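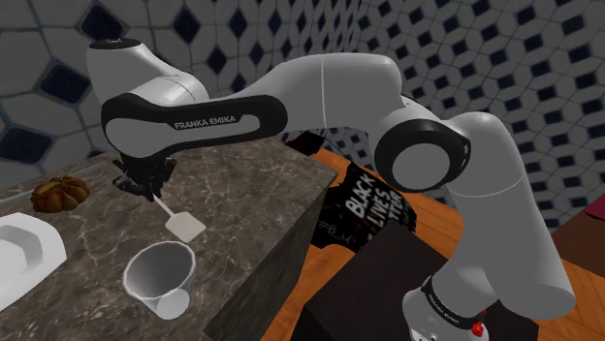 Marble worktop (computer render)

Living with marble: what works for me

I love marble. I've had it in two kitchens now, and I'd put it in a third tomorrow! People get terribly nervous about it, and it does need a bit of thought, but most of the looking after is a wipe with a cloth and some common sense about lemons.

Everyday cleaning
Warm water, one small squirt of washing-up liquid, soft cloth. Rinse with a second cloth and then dry it properly with a tea towel. The drying is what keeps the shine (I skipped it for years and wondered why mine always looked smeary). Keep vinegar, limescale spray and cream cleaners well away.

Lemon, wine, tomatoes
Acid eats into the polish and leaves a dull patch, and it's quick. Blot it straight up, don't wipe it about, then go over the spot with plain water. I chop all my citrus on a big wooden board with a lip round the edge, which my friend Shireen Kruger passed on to me when she moved to Filville, and it's easily the best thing in my kitchen.

Oil marks
My favourite trick, this one! Mix bicarbonate of soda with a little water until it's as thick as peanut butter. Spread it over the mark, a bit wider than the stain itself, lay cling film on top and tape down the edges. Leave overnight, peel off, let the paste dry out, then lift it away with a plastic scraper and rinse. An old butter stain of mine needed two goes. Test a hidden corner first, especially if your stone is dark.

Is it still sealed?
Drip a spoonful of water on and go and make a cup of tea. If it's still sitting there in a bead, you're fine. If the stone underneath has gone darker, it's time to reseal. I do mine every January, when the kitchen's quiet after Christmas. Thin coat, buff off whatever hasn't soaked in, and follow the times on the tin.

Hot pans
Trivet, always. The sealer won't thank you for a hot casserole, and sudden heat can crack the stone as well.

Little scratches
Very fine ones on a honed top can sometimes be eased out with marble polishing powder and a damp cloth. On a high gloss finish, or anything you can catch with a fingernail, ring a stone restorer. Kilian Mösli did the nasty one by my sink and I can't find the place any more!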